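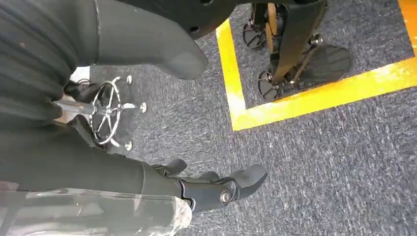
Subject: Re: [Damia] Carpet in the back office, keep or rip up?

Hello all,

Keep it, keep it, keep it! I've had the same sort of speckled blue-grey low pile in my own workroom for 17 years and I'm as fond of it now as when it went down. It hides every bit of thread and fluff, chairs roll on it without a fight, and you can kneel on it to cut out fabric (try that on bare boards with my knees).

Philomena Ametepe wrote:
> We have the room from August and I can't decide about the floor.
> The Deschamps quote for vinyl came to 1844, which made me sit
> down. Cleaning is 314. Also, has anyone a view on tall chairs with
> the chrome foot ring? Two of us like to work at the high bench.

314 for cleaning sounds fair to me if they move the furniture. Ask first, mine didn't!

And yes to the foot ring, a hundred times yes. I put off buying one for ages and my back has been so much happier. Do get one where the ring can be moved up and down, and give the chrome a rub with a barely damp cloth now and then, it comes up beautifully. Small castors pick up thread like nothing else, so keep a seam ripper handy and go round them once a month.

One more thing, roll up your spare cloth and get it off the floor before the cleaners come. I keep my camouflage cotton under plastic but the ends always creep out.

Can't wait to see the room. I'll bring the big shears.

Bettine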